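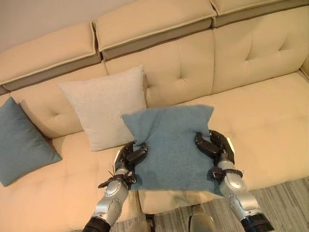
Truck side underrun and the Wurgate junction: road design or signal timing?

axlecount
The county summary of the July collision on the Pellcombe road is out. Passenger van and articulated truck, both northbound, contact along the truck's left side where two lanes merge into one past the Wurgate turn. The summary blames "late lane change by the van" and leaves it there. I drive that stretch for work. The merge taper is too short for the posted speed and the warning sign sits behind a tree for half the year. Has anyone looked at the geometry?

tarmac_notes
I have the plan sheet from the last resurfacing. The taper is 400 feet long. The first merge sign is 800 feet before the start of it. For a 12-foot lane at 55 mph, lane width times speed gives you 660 feet of taper. So yes, short. It was probably drawn up when the limit was lower.

graywacke
Short on paper, but traffic comes off the Wurgate signal from a standing start. Most vehicles are not doing 55 when they reach the taper. A loaded truck certainly isn't. I'd look at the signal first. The northbound green lets both lanes go together, so you get a car and a truck side by side all the way to the pinch.

tarmac_notes
Only if they were stopped at the red. On a stale green they arrive at full speed. A taper has to be designed for that case. 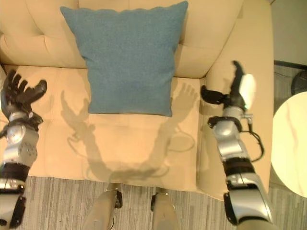 Throw pillow centered against the back of the couch.

axlecount
The summary doesn't say whether either vehicle had stopped at the signal. The truck's recorder would show it. I wrote to the county and was told the recorder data is held by the insurer.

nullton_bypass
We had the same layout at Nullton. They dropped the right lane before the signal instead of after it, so the merge is finished by the time you reach the stop line. Side contacts went down. Queues got longer, and people complained about that for 2 years.

graywacke
Nullton carries far less truck traffic. If you drop the lane before Wurgate, the queue will reach back over the rail crossing in the evening peak. I would not trade a sideswipe for that.

nullton_bypass
Do you have a queue count, or is that a guess?

graywacke
Partly a guess. The Besnard study measured the evening queue with both lanes open, and the back of it was 5 truck lengths short of the crossing. Put the same vehicles in one lane and work it out.

tarmac_notes
That is a fair objection. It leaves two options: lengthen the taper, which needs the shoulder widened over the culvert, or lower the limit and move the sign. The second costs very little. I'd do it now and budget for the first.

axlecount
Lowering the limit alone won't change much. Traffic there runs over the limit already. Moving the sign I agree with. Also repaint the arrows, they are worn down to nothing.

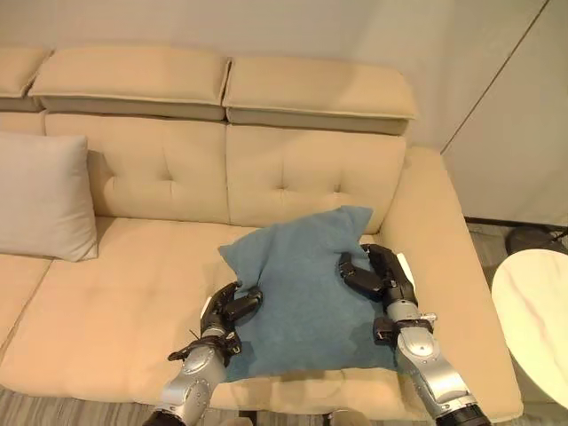 dslr_county_line
Question from someone who doesn't drive trucks. At a merge like this, who has to yield, the vehicle in the lane that ends or the one in the lane that continues?

tarmac_notes
The driver in the lane that ends, where it is signed and marked as a lane drop. That driver is changing lanes and has to wait for a gap. Check your own state's wording, because a few treat an unmarked merge differently.

graywacke
And with the arrows worn off, you can argue over whether this one is still marked. I expect the insurers are doing exactly that.

axlecount
I've asked for the Besnard study and the signal timing sheet. Will post both when they arrive. If anyone has the maintenance log for the striping, please add it to this thread.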